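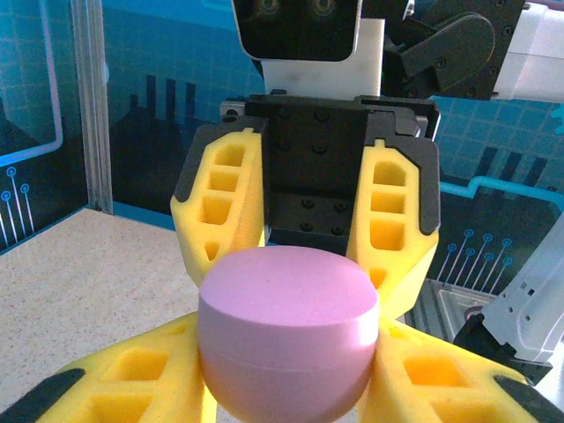
Re: Thread fit on two-part lids, Halldale profile

The seam offset in the lid drawing is the source of the gap, and I would change it before touching the thread. The drawing puts the parting line at mid-height. On a round container it reads better higher up, as on the pink one, where a faint seam runs around the side a third of the way down and the bulging part is left in one piece. With the line up there the thread sits entirely in the straight section of the wall and the taper no longer matters.

On October 6, 2019, the Lernedum list member who maintains the lid library wrote:

> I have printed the Halldale lid at three layer heights and the
> last half turn binds every time. Sanding the crest helps for a
> while, then it comes back. The Tam profile at the same diameter
> closes without trouble. Is the clearance in the library file
> per side or total? The page on Wikden says 401 microns and
> doesn't say which.

Total. The value was per side until the March revision, when the library switched to diametral clearance and the Wikden page was not updated. If you typed 401 into the current file you have 200 microns per side, give or take the rounding, and that is too tight for a wall printed without a brim. The Tam profile has a coarser pitch and a rounded root, so it tolerates the same number.

Things I would check, in this order:

1. Open the file header and read the revision line. If it is older than 1346, the clearance is still per side and the rest of this message does not apply.

2. Print only the neck and the lid ring. There is no need to print the whole body to test a thread.

3. Look at where the layer change falls. On a single-start thread the seam blob lands on the crest once per turn, and a binding last half turn is the usual sign. Move the start point to the lead-in, or set it to random if your slicer handles that well.

4. Raise the clearance to 1000 total as a deliberate overshoot. If it still binds, the fault is in the roundness of the part and no clearance setting will fix it. Check belt tension on both axes.

Sanding the crest will always come back to bite you with softer filament – the dust packs into the root. Brush it out with a dry toothbrush before you judge the fit.

I have a corrected page for Wikden but the edit form rejects the table. If someone with moderator rights can paste it in, I will send it as plain text. The metric column is final. The inch column still needs a second pair of eyes, particularly the row for the wide-mouth neck.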